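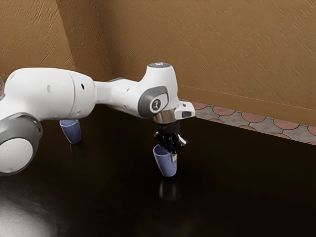
Open Afternoon at the Carbone Automation Laboratory

In October, the Carbone Automation Laboratory opened its doors to residents, students from neighboring schools, and representatives of local firms. Registration was full well before the day, and 121 guests were received between one o'clock and the close of the program at half past five. The laboratory thanks all who attended and regrets that a number of late requests could not be met.

The program was held in Rooms 101 and 12. Room 101 was given over to the demonstrations, with seating for each group and a large display at the front. Room 12, across the corridor, was used for conversation with staff and for refreshments, which were provided by Rolutex.

The main demonstration concerned the Finder project, now in its third year. Finder studies how a robot arm may be taught to pick up ordinary household objects and set them down again in a chosen place. Much of this work is carried out in simulation. A virtual arm and gripper, a table, and the objects to be handled are all drawn and moved by the computer, and the control program is tested there before it is tried on any equipment. The task selected for the afternoon was the handling of two blue cups on a dark, polished tabletop. Guests followed the simulated arm on the display as it reached over the table and took a cup by the rim.

Ngọc Lưu, who leads the project, introduced the session and explained the choice of task. A cup is a familiar thing, she noted, and most people pick one up without giving it any thought. For the control program, however, there are several matters to settle. The fingers must come down on either side of the rim, one of them inside the cup. They must close far enough to hold but not so far that the cup tips or is pushed away. A second cup standing nearby adds a further demand, as the arm must pass over it without touching it. A glossy table is also a useful test, for reflections can mislead a program that relies on camera images to judge where an object begins and ends.

Each group was then invited to suggest changes to the setup. Staff moved the starting position of the cups, altered the lighting, and ran the task again. Several attempts failed, and these drew as many questions as the successful ones. One group of high school students asked for the cups to be placed as close together as possible, and the results of that trial were discussed at some length. The staff have since added the arrangement to their regular set of tests.

A shorter presentation was given on Narnel, the laboratory's scheduling and record system. Narnel stores the settings and outcome of every simulated run so that a result obtained in one month may be repeated and checked in another. The presentation was intended mainly for visitors from industry, but it was well attended by other guests, and printed copies of the slides ran out during the second session. Further copies may be requested from the laboratory office.

Questions throughout the afternoon were wide-ranging. Many visitors wished to know how closely a simulation agrees with the behavior of a real machine. Ms. Lưu replied that the agreement is good for the motion of the arm itself and less certain for contact between the fingers and an object, where small differences in friction and shape have a large effect. This part of the work will receive the greater share of attention in the coming year. Other guests asked about training and employment, and were directed to the information table in Room 12, where application forms for the student placement program were available.

Visitors were asked to complete a short comment card before leaving. The most frequent request was for longer sessions with smaller groups. A number of guests also found it difficult to hear the speaker from the rear of Room 101. Both points will be considered in planning the next open afternoon, and a microphone will be provided.

The laboratory has 3 student placements available for the spring term. Applicants need not have previous experience in robotics but should be comfortable with basic programming. Completed forms should be returned to the laboratory office, which can also arrange group visits for schools on request.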